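Search the forum - Enter keywords - Go

Getting old marks off storage totes (and is it even worth the trouble?)

moth_and_button
Hello all, long-time reader, and I finally have something to ask. I've been working my way through the shelves in our back room since the 16 Mar 2021 swap meet, and I've got a stack of yellow-orange plastic totes to get ready for new homes. They came from my uncle, who sorted everything he owned and then marked the bins so he'd know which were done. Some of those marks are inside, right on the flat plastic. I've tried dish soap and a good deal of elbow grease. What do you all use? I'd love to hand them on looking nice!

hepburn_lane
Welcome! Rubbing alcohol on a cotton pad, every time. Let it sit a few seconds, wipe, turn the pad over, wipe again. I did a whole wall of bins for our sewing room that way last May and it was kind of soothing, with the radio going and a pot of tea on. If it's pencil, try a plain white eraser first.

Abbas Rostami
I'd go easy on the alcohol until you've tried it in a corner. I had a set of Viden bins, very shiny when I bought them for 176 at a closing sale (the whole lot, lids included), and the spots I cleaned went dull. They hold paint rollers just fine, but I see those dull patches every time I open the cupboard.

hepburn_lane
Fair enough, Abbas, though I've never had that happen and I've cleaned a lot of bins. Did you scrub, or only wipe?

Abbas Rostami
Scrubbed, I admit. With the green side of the sponge. My wife had words with me.

ita_os
I'm going to be the awkward one and say leave the marks alone. A tote is for putting things in! I keep lamp cord and bits of wire in mine, and once they're full you can't see the bottom anyway. Spend the afternoon on sorting the wire - that's the job that never gets done at our house.
Ita Ó Súilleabháin

moth_and_button
Oh, I do see your point, Ita, but these are going to other people and I'd be a little embarrassed. My sister says the same as you, mind. I've wiped at the X in this one and there's still plenty of it left, and I haven't even sorted out the wires yet:

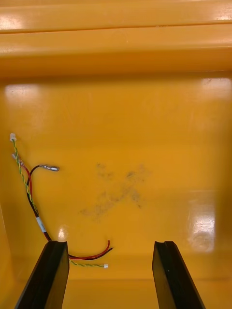 Re: Getting old marks off storage totes - page 2

hepburn_lane
Oh, that's a lovely warm color! It still has a nice shine on it too, so I'll meet Abbas halfway: soft cloth, a small dab of alcohol, and stop if the gloss starts to go. Twist ties for the wires, loosely.

ita_os
I'd still leave it. A gray smudge never hurt a thing. If you must, melamine sponge, very light.

Abbas Rostami
Please, no melamine on shiny plastic. It's the green sponge all over again.

moth_and_button
Thank you, all of you, you've been so kind. Eraser first, then the soft cloth, and if it won't budge I'll listen to Ita and put the kettle on.

Recent topics
Pernness shelving - where to find spare brackets
Cosau lids that won't snap shut
Show us your cord drawer
Labels that peel off cleanly

Contact us - Copyright Tidy Shelf Forum - Back to top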